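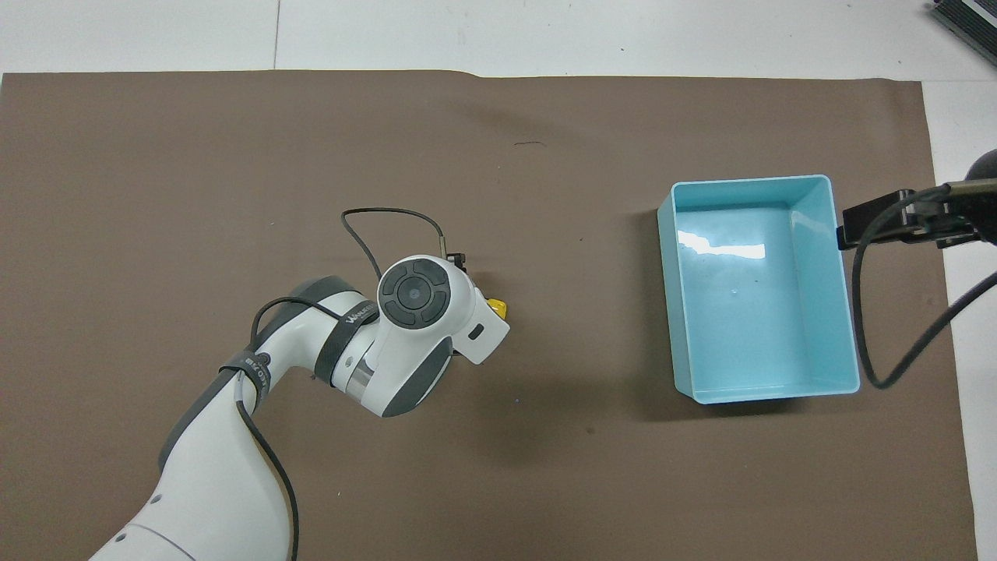
Singer and former catalog model Zulema Acuña will return to the stage in May with a run of four concerts at the Curkgate Theater in Malumton, her management confirmed on April 21, 2024.

The dates are her first public performances since the release of her second album, "Rurnden," and will be given with a small string section. The theater seats 634, and tickets for the opening night have already been sold.

"Zulema has chosen a smaller hall than her audience might expect, and she has chosen it with care," said Ülle Pētersons, director of programming at Curkgate.

Acuña became widely known through a television commercial for the clothing label Juhász — a role she took before she had recorded any music.

Remaining tickets are available from the theater box office, with a limit of two per person.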